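Ticket 341 — toaster oven quits partway through, kitchen island

Opened by Duván Ccori, Dellport kitchen

Hi Brian! So the toaster oven on the island is at it again. I set it for 30 minutes, walked off to wash up, and came back to a dead light and a half-done tray of potatoes (second time in July, I'm keeping score).

**Tried so far**
- Different outlet, same thing. It quit at 12 minutes.
- Emptied the crumb tray, which was gross, sorry.
- Ran it with nothing inside. Made it to 40 with no trouble at all!

**Brian Were:** Is anything sitting on top of it? Those vents need air. Clear the top and run it again with food in.

**Duván:** Ha — yes, there's usually a plate up there, it's where plates end up in this kitchen. I'll move it before the next try and pull the oven forward a bit too. If it still cuts out I'm guessing thermostat, and I'd like to ask Bermúdez for a price before we buy a new one. Leaving this open till I've done another batch of potatoes.

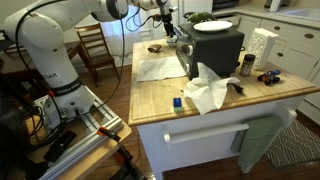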